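The Brivar Charging Locker – Phone Charging for Drop-In Centers, Libraries and Meal Sites | Zelance

Home > Equipment > Charging > Brivar

The Brivar Charging Locker
14 doors, one plug, no app
$1000, shipping extra

Hi, I'm Lacey Sowerby, and I build these. If you run a place where people come in off the street to eat, warm up, see a nurse or sort out paperwork, you already know what happens to your wall outlets. Somebody gets there first thing, plugs in behind the coffee urn, and then has to stand next to the phone for an hour so it doesn't walk off. Meanwhile the soup line moves, the caseworker calls a name, and the person who needed both of those things is guarding an outlet!

I worked the front desk at a day center for a long stretch before I ever picked up a drill for money, and the phone question came up more than the shower question. People's housing applications are on their phones. So are their shift schedules, their bus passes, their court dates, their kids' school, the one number they know for their sister. When an apartment manager calls back with an opening, they call once. I've seen a voicemail like that come in on a phone that had been dead since the night before, and I've seen the face that goes with it, and I went home and started sketching a box.

So the Brivar is a steel cabinet with 14 small locking doors. Each little compartment has its own charging cables and enough room for a phone, a wallet and a set of keys (or a chunky old phone with a cracked case held on by rubber bands, I tested with plenty of those). You put your phone in, you plug it in, you take the key, you go eat lunch.

How the locks work

Plain keys. I get asked about this all the time, usually by somebody's board member, who has seen a locker at the airport that takes a fingerprint or a text message. I tried a keypad version early on. It was fine until the batteries went, or until somebody forgot the code they'd made up, and then you had a worried person and a line behind them. You also can't text a code to a phone that's dead, which I'm a little embarrassed to say I didn't think of until I was standing there.

The key comes on a stretchy wrist coil. There's a master key for staff, and I'll send you a second master if you ask in the order notes. If a guest loses a key, you open the door with the master, check that it's their phone by having them unlock it, and swap the lock core. The swap takes a screwdriver and a little patience. Spare cores are on the parts page.

I don't put cameras, logins or tracking of any sort in the Brivar, and I won't add them as a custom job, so please don't ask. The folks using this box have been asked for their ID enough times already.

What's inside

Every compartment has the three cable ends people need, on a short lead that's clipped to the back wall. The clips matter. Cables are the part that wears out, and they're the part that gets borrowed, so they come out only from behind the rear panel. You can replace one without unscrewing the rest. The vents are along the back and bottom, so leave a hand's width behind the cabinet if you can. Don't stack coats on top. I know you're going to stack coats on top.

The whole cabinet runs off one ordinary grounded outlet. Please use a real wall outlet and keep it off the extension cord that's also running the space heater – I've walked into that exact setup more than once.

The doors have cutouts so you can see at a glance whether a compartment is in use. Numbers are big and stamped into the metal, so they don't peel. Default color is a soft gray. I can do green for the same price if you wait for the next paint batch.

Where it goes

It bolts to a wall or sits on a counter. For wall mounting you want studs or masonry, and you want a second person, because it's heavy and your back is your own. My advice is to put it where guests can see it from where they sit. I've had sites tuck the Brivar away in the staff hall because it looked neater there, and then call me to say it wasn't getting used. Well, sure! If I'd had most of my stuff taken over the years, I wouldn't leave my phone down a hallway either.

Libraries ask whether it will "attract" people. I've sat through a few of those meetings now and I have opinions, which you can have for free. The people you're worried about attracting are already patrons. They're in the reading room, they're on the sidewalk, they vote in your levy if somebody helps them register. A dead phone doesn't make anyone leave town. It makes them miss the appointment that might have gotten them indoors, and then they're back in your reading room on Monday, and you're writing another letter to the editor about it.

Anyway. Some libraries put a two-hour limit on each door and that seems to keep things friendly. I can send you the little sign.

The smaller one

If you don't have the space or the money for the Brivar, take a look at the Lui. It's the countertop version with fewer doors, the same locks and the same cables, and it's $700. Church basements and mobile clinics tend to go for it. It has handles on both sides, so you can put it away after the Sunday meal and get it out again next time. It does not have the rear vent space of the big one, so I don't recommend leaving it shut in a cupboard while it's running.

I also used to sell the Vovovo, a rolling cart. I've stopped making it because the casters and I never came to an agreement. If you have one, I still carry parts and I'll still pick up the phone.

Paying for it

A fair number of my orders come out of small grants or city council leftover money, so I'm used to purchase orders and slow checks. Send me the PO and I'll start building. If you need a written quote for a council packet, email me and say which meeting it's for, and I'll put in a page on power use and a page on installation, which are the two things they ask.

Winter is my busy season. Orders that reach me by early December generally go out before the holidays, and after that I'm at the mercy of the freight people. If your site is opening as an overnight warming center on short notice, call me instead of using the form. I try to keep a finished Brivar on the shelf for exactly that, in whatever color it happens to be.

Warranty and repairs

2 years on the cabinet, the doors and the power supply. Cables aren't covered because they're cables. If a door gets pried (it happens, and it's usually somebody who lost their key and panicked), send me a picture before you order anything. Half the time it bends back. I'd rather talk you through it with a pair of pliers than sell you a door.

What comes in the box

The cabinet, with cables already fitted
Door keys on wrist coils, plus the staff master key
Wall bolts and a paper drilling template
A sign in English and Spanish, with room to write your own hours
My phone number on a sticker inside the rear panel
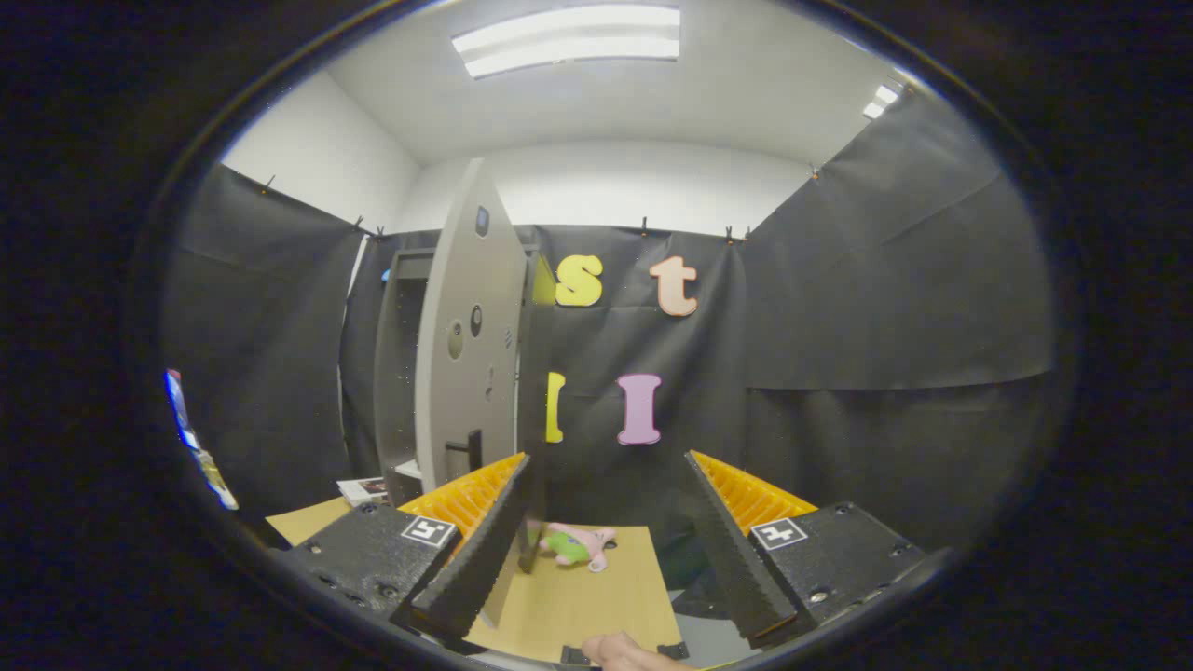 Ordering and questions

Use the order form or write to me, Lacey, through the Zelance contact page. Tell me what kind of place you run, what the wall is made of, and whether you've got a loading dock or just a front step. I answer in the evenings mostly – if it's urgent, put "warming center" in the subject line and I'll see it sooner.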